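Last month my suitcase came back from Plivov without me opening it. Customs kept it for 36 hours. A dog had sat down beside it, they said, and a dog does not explain.

Inside were 10 packets of dried mushrooms from my aunt. I had declared them, but on the wrong form.

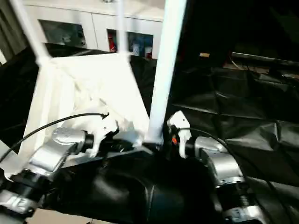 The officer was polite, I must say. He showed me a photo from another case, 523 tablets sewn into a coat, and asked if I knew the man. I did not. I signed the paper — two copies — and took the late bus to Brostosari. The mushrooms stayed with them. In July I must write to ask for them back.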